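Duvodine Handheld Garment Steamer – six months of use

Posted Nov 5, 2023

I bought the Duvodine in April to replace an old Imska that had started spitting rust-colored water on collars. It cost 35 dollars more than the Imska did. I use it two or three mornings a week, mostly on cotton shirts, and on curtains when they come out of the wash.

The tank holds 278 ml. That gets me through two shirts and a pair of pants, or one curtain panel if I go slowly. It heats up fast enough that I can turn it on, brush my teeth and come back to a green light. Steam is strong and even on the high setting. The low setting is weak, and I stopped using it after the first week.

Weight is my main complaint. With a full tank it gets tiring on anything taller than a shirt, and the handle is too thick for small hands. The cord is 6 feet, so you will want an outlet close to where you hang things. The trigger lock works well and saves your finger.

On light fabrics it does what an iron does, only faster. Linen still needs an iron. Heavy cotton is in between: table runners, bag straps and canvas covers relax after a few passes, but a sharp crease will stay put unless you pull the cloth tight and steam it from the back.
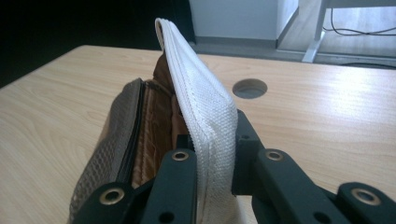 The brush attachment helps with thick material, though it pops off if you press hard. Mine now has a rubber band around it. The lint pad is not worth the drawer space.

I use distilled water and have had no scale so far. Nokedum makes a similar model for less – my sister has one – but its tank leaks when tilted. Four out of five.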